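Drillow bin-picking kit: acceptance checklist and comments
Supplier: Frerichs
Site: Nitmont, Jenville, small parts bench
Checked by: Kerstin Vogler
Visit: Thursday, first inspection of the trial period

Marks used: OK, Fix (before sign-off), Watch (look again at next visit), N/A.

1. Paperwork
1.1 Operating manual at the bench: OK
1.2 Risk assessment covers the trial position: Fix. It still gives the old bench location.
1.3 Serial number on the delivery note matches the controller (1344): OK
1.4 Cycle log started: OK. Opening entry 3000, carried over from the supplier's own tests.

2. Stopping and access
2.1 Emergency stop at the operator's side tested: OK
2.2 Stop on the teach pendant tested: OK
2.3 Restart needs a separate press after a stop: OK, tried 3 times.
2.4 Floor marking around the bench: Fix. Tape has lifted near the door.

3. Arm and cables
3.1 Mounting bolts checked against the marks: OK
3.2 Joint covers seated: OK
3.3 Cable loop clear of the gripper through the full reach: Watch. The yellow cable and the black braided ones hang in a wide loop round the orange joint cover and come low over the bin. Nothing caught during the test run, but I would like the loop shortened or tied in closer.
3.4 Sleeving on the thick bundle: OK
3.5 Cable fastening by the joint: Watch. A curled cable end should be trimmed or tucked in.

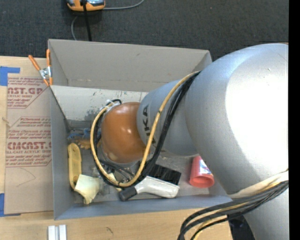
Item 3.3: arm over the mixed bin, cable loop at the joint cover.

4. Bin and bench
4.1 Bin held in place: Watch. An orange-handled spring clamp grips the left wall. Frerichs to say whether a proper bracket comes with the kit.
4.2 Bin condition: OK for the trial. The floor is scuffed and stained and the pale panel inside is scratched. Take a note of the marks now so that new ones can be told apart.
4.3 Bench clear of loose material: Fix. Move the acrylic sheet from beside the bin to the rack.
4.4 Test items suitable: OK. The brush and the red plastic container are a fair mix with the softer pieces. No glass or blades to be used.

5. Service offer
5.1 Service visit due at 2000 cycles after handover: agreed
5.2 Spare gripper parts included: not clear from the quote. Ask.
5.3 Operator training: booked for December, morning shift only. The afternoon shift needs a place too.

Result: trial may go on with an operator present. No unattended running until 1.2, 2.4 and 4.3 are closed. Send replies on 4.1 and 5.2 to me before the next visit.

K. Vogler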